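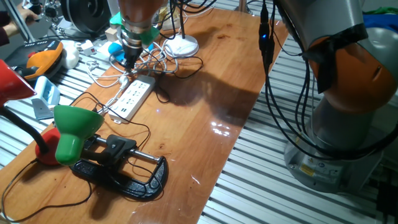
Elvira Apaza asks if she must throw away every old cord before the repair evening in Clusisville. No, please keep them, but bring them untangled, with a paper label on each plug. Last August we lost the first hour only on knots. Desk lamps are welcome also, with the shade on. For the power strips we have one rule: never plug one strip into another. The tables at Tirkemer are varnished, so put a cloth under heavy bases. Doors open at 6 p.m., entrance is 2 euros.

Oda Forsberg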